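Kitchen Corner Gallery – Play Food and Dishes

Dingate Playroom Pages

Posted May 6, 2021

Finally got the kitchen corner pictures up. Sorry, meant to do this back in March and then the shelves came, and the paint, and so on. Only 2 pictures in this batch. More when I get to it.

Quick background for anyone new. The kitchen corner at Dingate is the bit by the back windows, with the Ostermann play stove and the low shelf unit. Everything in it got pulled out, washed and sorted this spring. Long job. Inventory for the whole playroom came to 485 pieces, and that's with the puzzles left out. Kitchen stuff was the worst of it, all of it living in one deep bin where the good things sank to the bottom and the kids just dug.

So – smaller sets now. A few dishes, a few foods, one tray per set. Swapped out every couple weeks. This set is the "wash and serve" one, mostly plastic, easy to wipe.

Colander, plate and ketchup first. The ketchup always ends up on the plate, never next to it. Green colander is my favorite thing in the whole set, good for pretend pasta and for real water play too when the tubs come out. Nice small holes pattern on the bottom, little tab to grab it by.

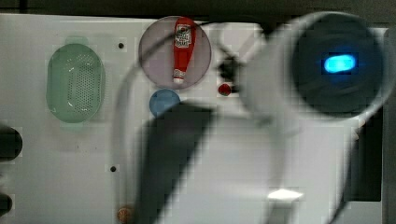 What do you wash the plastic dishes with?
Warm water and plain dish soap, then a rinse and onto a towel overnight. Anything with a screw cap gets opened up first, water sits in there and it goes funky. The dishwasher at Dingate runs too hot for the thin pieces, we lost a stack of saucers that way.

A word on sizes. People ask if the pieces need to match. They don't. Ours come from three or four diferent sets plus donations, and the mix is better for play. Kids try one thing inside another, find out what fits, argue about it, start over. Big plates go with the tea party tray or this one, depends on the week.

Storage is Cindum bins, the shallow ones with the snap lids. Label on the short end so you can read it on the shelf. I used to put the label on the lid – no use at all once they're stacked. Full kitchen corner fits in 42 inches of shelf now, which I would not have believed in January.

Foods are a seperate bin. Fruit, vegetables, bread things, bottles. Cracked ones go straight out, sharp edges. Felt food is in with the picnic basket, don't mix it in here, it gets damp.

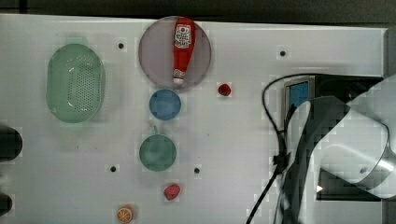
Choosing the food for a tray takes longer than you'd think. Too many kinds and it all gets dumped on the floor in one go, too few and they wander off to the blocks. I try for one food that pours or squeezes, one that can be "cooked," and something small to hand around. The two red strawberries do that last job nicely, one bigger than the other, so there's always a discussion about who gets which. The teal cup is good for filling with them and tipping out again. Blue bowl same idea. Fruit in general gets more use than the vegetables, no surprise there.

Setup notes, since a couple of you wrote in:

Tray goes out before the kids come in, never during.
Dishes first, food second.
Cleanup song at 30 minutes, give or take whoever is mid-recipe.
Wipe down, count nothing, just look for gaps.
Lid on, back on the shelf, next bin to the front.

Still looking for: a small ladle, any plastic whisk that isn't bent, toy eggs (the ones that open). Gently used is fine. If it came out of a Sultent set even better, their pieces stack with what we have. Drop off at the front desk, write "kitchen corner" on the bag or it ends up with the art supplies.

Not looking for: anything metal, anything with batteries, more teacups. Please no more teacups. We have almost a whole shelf of them.

Coming up next is the bakery tray, then picnic. The bakery one has the rolling pins and the cookie cutters and will need a bigger tray, haven't found one yet. Picnic is ready to go except the blanket is at my house in the wash.

Comments are off on this page, the spam got silly. Leave a note at the desk and I'll get it.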